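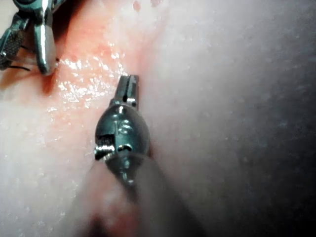 ouellet_bench
People keep asking when a machine will fold towels or clear a parts bin. My test is thread. It goes slack, kinks, and hides behind the tool. Sewing on a button has the same problem.

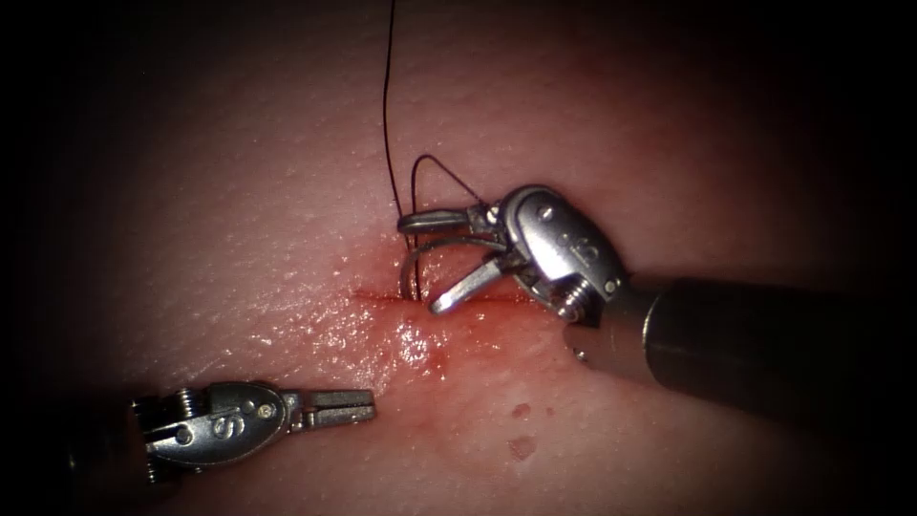

A curved needle helps, as the arc fixes the path once the point is in. The slack is the hard part.

tolvane32
Disagree. Suturing on a pad is a fixtured job with good light. My shop deburrs 400 brackets a shift on a Claditz cell and the fixture does most of the work. Take it away and the cell stops.

ouellet_bench
The pad is fixtured. The thread isn't.

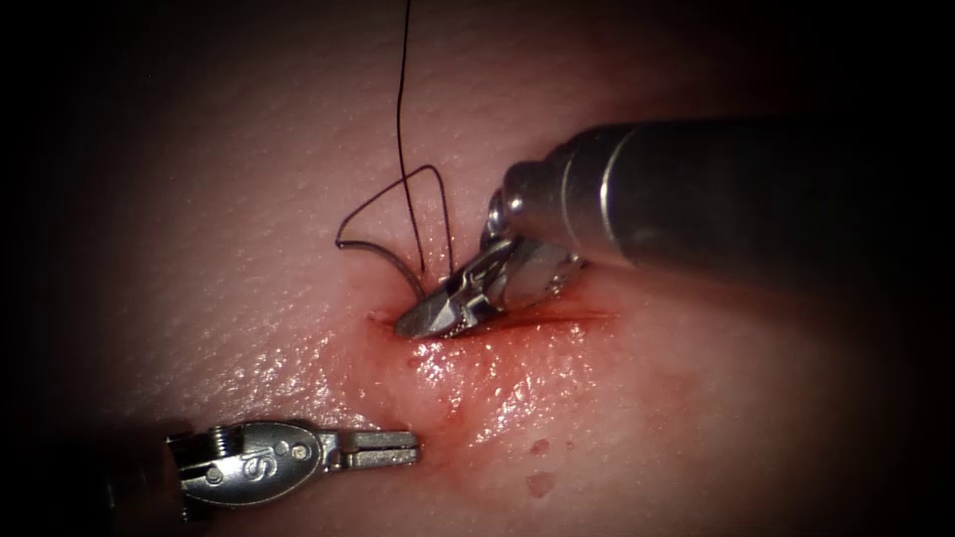

A loop near the jaws can cross itself in one move, and then the planner has to decide which strand to pull. Same with a power cord behind a couch.

histance
Cost matters too. I hem work pants by hand, 30 minutes a pair. Nothing on sale does that unattended.

tolvane32
Agreed on hems. I'd still bet on dishes first - plates don't kink.

299 views | 32 comments | Share
This site uses cookies. Accept / Manage settings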